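Housing and Interior Practice
Course Handout 6: Surface Coverings in Small Rooms
Revised November 24, 2025

14 shares | 3 comments

Purpose of this handout

This handout supports the sixth unit of the course and should be read before the practical session. It covers the selection, measurement and hanging of printed wallpaper in rooms and alcoves of limited size, and the relation between a printed wall and the hard surfaces next to it. Students who have completed the unit on paint may skip the paragraphs on wall preparation, but are asked to review the section on sizing.

Terms used in this unit

A roll is the unit in which wallpaper is sold. A drop is one length of paper cut to run from the top of the wall to the bottom. The repeat is the vertical distance between one point in the printed design and the next identical point. A straight match is a pattern that lines up across neighboring drops at the same height. An offset match, also called a drop match, is one in which each drop must be shifted, usually by half the repeat, before it meets its neighbor. A random match requires no alignment, although alternate drops may be reversed if the maker's label says so.

The batch number is printed on the label of every roll. Rolls from different batches may differ slightly in color even when the design is the same. All rolls for one room should carry the same batch number, and the label from at least one roll should be kept after the work is finished.

Scale and the small room

Older manuals advise that small rooms be given small patterns. The advice is sound as far as it goes, but it is often applied without thought. A very small, dense print seen at close range can appear busy, while a larger figure with open ground around it may leave the wall looking calm. The proportion of printed figure to plain ground is generally a better guide than the size of the figure alone.

Students should consider the viewing distance. In a hallway or closet the eye is rarely more than an arm's length from the wall. At that distance brush marks, fine outlines and small errors in the print are all visible. In a living room the same paper may be read only as a texture.

Figurative designs, such as animals, plants or buildings, bring a further question. They have a top and a bottom, and the viewer will notice at once if a figure is cut at the neck by a ceiling line or split badly at a corner. The first drop should be planned so that a whole row of figures sits just below the ceiling. Where the ceiling is not level, it is better to leave a margin of plain ground above the figures so that the slope is less apparent.

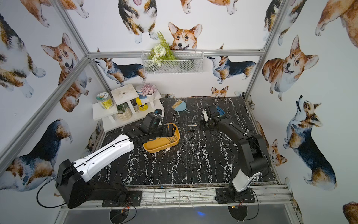

The ground color has more effect on the light in a room than the figures do. A white or pale ground reflects light into corners and suits enclosed spaces with no window. It also shows handling marks, and for this reason a washable grade should be specified wherever the wall will be touched. Dark grounds hide marks but make seams more visible, as the white edge of the paper may show at each joint. The edge can be touched with a matching chalk or watercolor before hanging.

Printed walls and marble patterns

A marble pattern, whether in stone or in a printed or molded imitation, is itself a design with direction and movement. The veins lead the eye across the surface. When such a surface meets a patterned wall, one of the two should be allowed to lead. Three approaches are commonly taken.

The first is to separate them by color. A black surface with white veining against a pale wall gives a clear boundary, and the two patterns are seldom confused. The second is to separate them by scale, setting broad veins against a small figure or the reverse. The third is to place a plain band between them, such as a painted rail, a strip of tile or a metal trim. The plain band need not be wide. Its function is to give the eye a place to stop.

Students are advised to test any combination with samples of generous size. A sample the size of a playing card will not show the repeat and will not show how the veins fall. Samples should be viewed in daylight and again under the lamps that will be used in the room.

Measuring and estimating

Measure the height of the wall in at least two places and use the larger figure. Add an allowance for trimming at the top and bottom. Where the paper has a repeat, increase the length of each drop to the next whole repeat. Then measure the distance around the walls to be covered and divide by the width of the paper, raising the result to the next whole number. This gives the number of drops.

The number of drops obtained from one roll should be worked out separately, ignoring any remainder too short to use. Dividing the number of drops needed by this figure, and again raising the result, gives the number of rolls. Do not subtract for ordinary doors and windows when using a paper with a long repeat. The pieces saved are rarely long enough to serve elsewhere.

The Mudthorpe worksheet, issued with this handout, contains a completed estimate for a storage alcove needing 18 drops. Students should work through the estimate with the answers covered and compare their totals at the end. Those whose totals differ should first check whether the repeat was added to every drop or only to the first.

Preparation and sizing

The wall must be sound, dry and even in color. Loose paint is scraped back, holes are filled and sanded, and strong colors are covered with a white primer so that they do not show through a pale paper. New plaster must be sealed.

Sizing is the application of a thin coat of diluted paste or prepared size before hanging. It slows the rate at which the wall draws water from the paste and allows the paper to be slid into position. Walls finished in bare board need particular care. If unsized board is papered directly, later removal is likely to pull away the face of the board.

Hanging

Strike a plumb line for the first drop and do not rely on a corner or a door frame as a guide. Paste the paper evenly, working from the center to the edges, and fold it pasted side to pasted side for the resting time given on the label. All drops should rest for the same period, as paper continues to expand while damp and uneven resting will spoil the match.

Hang the top half first, then release the lower fold. Smooth from the center outward with a dry brush. Seams are butted, not overlapped, except at inside corners. At an inside corner the drop is cut so that a narrow strip turns onto the next wall, and the following drop is hung to a fresh plumb line and laid over that strip. A small loss of pattern at the corner is accepted practice. It should be placed in the least visible corner of the room.

Paste on the face of the paper is removed at once with a clean damp sponge. Paste left to dry on a marble-patterned top or on metal trim will leave a dull film, so these surfaces should be covered before work begins.

Comparing paper types

Four types are held in the Tundel sample room for student use: uncoated pulp paper, coated washable paper, vinyl on a paper backing, and paper on a nonwoven backing. The last is hung by pasting the wall and does not need resting time. Students should handle each type both dry and damp, and record any stretching across the width.

The Priedītis sample book, shelved under 714, contains figurative papers with both straight and offset matches. The Grumell book, shelved under 1061, contains stone and marble effects. Sample books may not be removed from the room, and pages may not be cut.

Work to be completed

1. Prepare a written estimate for one small room or alcove of your choice, with a sketch showing the position of each drop.
2. Select one figurative paper and one marble effect from the sample books. State which is intended to lead and how the two will be separated.
3. Mark on your sketch the corner in which the pattern loss will fall.
4. Submit the work under assignment code 1709. Sketches should be folded to fit the standard folder, with the title on the outside.

Late work is accepted only with a signed extension form. The next handout covers borders, rails and the finishing of exposed edges.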